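Workplace & Jobs > Automation on the floor

Robot arms coming to our sorting tables, what changes for the people?

Posted Tuesday, March 19, 2024

Hi all! I work at Grolirville, we take in returned soft goods (baby stuff, kitchen textiles, washcloths, little pads and pouches) and get them checked, folded and back on the shelf. There are 12 of us on the day shift. In February our manager told us two of the nine tables are getting a pair of robot arms each, and I'm kind of excited about it. I've been folding for years and my thumbs would love a break!

But I'm also the one people come to with questions, and I don't have good answers. Does everybody still get to do their regular work? Do you stand next to the thing all day? Does it mess with the piece count? We each have a target of 752 items a week and I have no idea how that works when an arm is doing part of the pile. If your workplace has been through this I'd love to hear how it went, good or bad.

3 answers

Answer from Pádraig Lenihan (marked helpful by the poster)

We got ours last year at Detska and I'm still a fan, so take this with that in mind. The arms are slow. Everybody on the floor expected something out of a car plant and what we got was more like a very careful new hire. They're fine with flat, stiff things. Anything thin or see-through or with a strap on it takes them a long time, and a crumpled cloth can go either way.

What changed for us was the order of the day. We used to unpack, sort and fold at one table, start to finish. Now one person lays the pieces out for the arms, keeps the trays filled and clears whatever got dropped, and the rest of us do the checking. I like the checking a lot more than I thought I would – you catch loose stitching and bad elastic that we used to fold right over. Two people hated the layout job, and we ended up swapping every two hours. Ask for that swap in writing before the arms go live. We didn't, and it took weeks of grumbling to get it.

On the target: ours was frozen for the first 156 hours of running time and then set again per table. Individual counts went away completely. Some of the fast folders were sore about it, and I get that, they had a bonus riding on it.

Also ask who is allowed to stop the arms. It should be everyone on the shift, with no paperwork after.

Answer from a guest

depends on your manager tbh. ours got rid of them after a while and we went back to how it was. wear good shoes

Answer from Ateş

Congrats, this is a fun one to be in on early! I train new people at Plilix and we have the same kind of setup, two arms on the front rail and a white tabletop between them. Small textiles, a tray on the left. 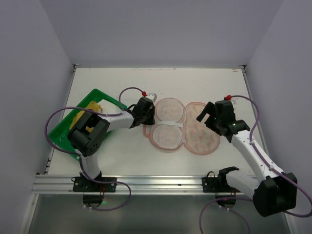
Do the people who used to fold need any special schooling to work with the arms?

A couple of half days on the job is the usual amount, mostly on stopping and restarting safely and on which pieces to hold back. Our best operator came straight from the folding tables and had never touched a machine bigger than a label printer. Ask that the training happens on paid shift time, and that the night crew gets the same hours as you do.

One more thing from our side – the mood was better once folders got to say which items went to the arms and which stayed with us. They know the fabric. Let us know how the first week goes!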